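Una mañana con los brazos que doblan la ropa

¿Alguna vez te han pedido que dobles tu ropa y has pensado: «ojalá lo hiciera otro»? Pues el pasado 21 de enero de 2018 fuimos a Stostville, donde el taller Perkik abría sus puertas a las familias, y allí nos enseñaron a dos ayudantes muy particulares que están aprendiendo justamente eso. Ya os adelanto que doblar una camiseta es mucho más difícil de lo que parece (¡y yo que creía que lo hacía bien!).

Nos recibieron con un zumo y nos repartieron en grupos de hasta 18 niños, para que todos pudieran ver sin subirse a la espalda de nadie. Mi grupo empezó por la sala Hsieh, que es la de las telas. Hay otra, la sala Stitotberg, donde se clasifican piezas de madera, pero de esa os hablaré otro día, que tiene mucha miga y este artículo ya va a salir largo.

¿Qué es un brazo robótico?

Seguramente, cuando oyes la palabra «robot», te imaginas un muñeco de metal con dos ojos que se encienden. Algunos son así, claro, pero muchos otros no tienen cara, ni piernas, ni falta que les hace. Un brazo robótico se parece a tu propio brazo: tiene partes rígidas, como tus huesos, y articulaciones que le permiten girar y doblarse, como tu codo. Prueba ahora mismo. Estira el brazo, dobla el codo y gira la muñeca. Cada uno de esos movimientos, en un robot, necesita un motor.

Y al final del brazo, donde tú tienes la mano, el robot lleva una pinza. La pinza se abre y se cierra, y con eso tiene que arreglárselas para todo. Es como si tuvieras que vestirte usando solo el pulgar y el índice. Inténtalo mañana con un calcetín, verás qué risa.

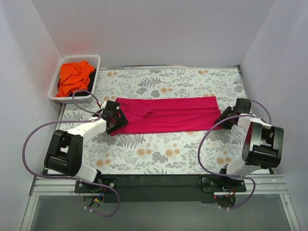
Los dos brazos, cada uno en un extremo de la tela rosa. Al fondo, el cesto con más ropa.

Una de las niñas del grupo preguntó por qué hacían falta dos brazos y no bastaba con uno. ¡Qué buena pregunta! Coge un pañuelo con una sola mano y trata de dejarlo bien estirado sobre la mesa. Se arruga por un lado, lo arreglas, y se arruga por el otro. Con dos manos puedes sujetar cada punta y tirar un poquito, con cuidado. A los robots les pasa igual, solo que además tienen que ponerse de acuerdo: si uno tira antes de tiempo, la tela se tuerce y hay que volver a empezar.

También quisimos saber para qué servían esos tubos morados que hacen curvas junto a los brazos. Los cables de un robot son un poco como tus nervios, los hilitos que llevan los mensajes del cerebro a la mano. Tienen que ser lo bastante largos para que el brazo se mueva a gusto. ¿Te imaginas una manga que te quedara tan corta que no pudieras levantar la mano? Pues eso mismo.

¿Por qué es tan difícil la tela?

Piensa en un cubo de madera. Lo pongas como lo pongas, sigue siendo un cubo, con sus 6 caras de siempre. El robot puede aprender cómo es y ya no se lleva sorpresas. Pero una camiseta cambia de forma cada vez que la tocas. Puede estar estirada, hecha una bola, del revés o con una manga escondida debajo. Es la misma camiseta y, sin embargo, parece otra.

Tú miras ese montón y enseguida encuentras el cuello, porque llevas toda la vida poniéndote camisetas. El robot no se ha puesto ninguna. Para él, al principio, una manga es un trozo de tela como cualquier otro, y tiene que aprender a distinguirla.
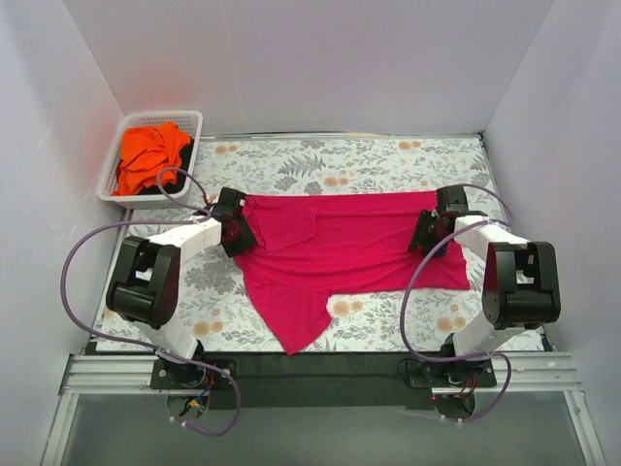
Las mangas, nos contaron, son lo que más guerra da. Hay que llevarlas hacia dentro, una y luego la otra, y dejarlas planas sobre el cuerpo de la prenda. Si una se queda fuera, el paquetito sale con un bulto o con una punta asomando, como cuando cierras la maleta con prisas.

¿Y cómo aprende?

Con mucha práctica, igual que tú cuando aprendiste a atarte los zapatos. En el taller llevan la cuenta en una pizarra colgada junto a la puerta, y aquella mañana ponía 157 intentos. Nos explicaron que los intentos que salen mal también se guardan, porque sirven para saber qué hay que cambiar la próxima vez. A más de uno le gustó mucho oír eso, sobre todo a los que están aprendiendo las tablas de multiplicar.

Ahora te toca a ti

Busca una camiseta de manga larga y extiéndela en la mesa. Dobla una manga hacia el centro, después la otra, y luego dobla el cuerpo por la mitad. Usa solo dos dedos de cada mano y ve despacito. Si quieres hacerlo más difícil, pide a alguien de casa que sea el brazo izquierdo mientras tú haces de brazo derecho, ¡y sin hablar! A mi pareja de juego y a mí nos salió una especie de croissant con mangas, y lo repetimos hasta que nos llamaron para comer.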